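What Guests Leave on the Floor
Housekeeping Practices, Term Project
Evie Bunting, with Ruth Pearce

Why this topic

I picked trash because everybody else wanted beds! Ruth and I had both worked summers at small hotels, and we kept coming back to the same gripe — you can make a gorgeous bed and the guest will still notice the one wrapper under the sofa. So our project looks at how litter gets picked up in a guest room, and whether the order you do it in changes how long the whole room takes.

What we did

Our instructor, Joanne Bainbridge, let us use the practice room in the Dodari building in December. We also went through 78 room sheets from the Zerard, the hotel where Ruth worked (names blacked out, of course). Then we tried two ways of clearing the room. In the first, you carry every piece to the bathroom bin as you find it. In the second, you open one big bag on the carpet near the bed and bring everything to it.

What we found

The bag won, and by more than I'd guessed. Carrying things to the bin took us nearly 11 minutes a room, and the open bag took 4. A lot of that was walking, plus me forgetting which side of the bed I'd done (Ruth has the notes, sadly).

Floor litter was mostly food and drink stuff on the sheets too. Room 302 had so many water bottles that someone wrote "again??" in the margin.

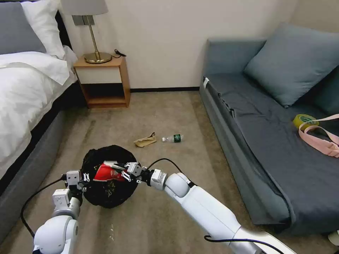
Figure 1. Open trash bag on the carpet, with crumpled paper and a plastic bottle still to collect.

Paper was slower than bottles for both of us, especially on beige carpet, where a tan bag or napkin kind of melts in. I'd want to test that again on a darker floor.

What we'd change

We only had two people and one room, so please don't run a hotel on our numbers. Ruth also thinks we should sort the bottles out for recycling as we go, and I'd like to time that with a second bag next term.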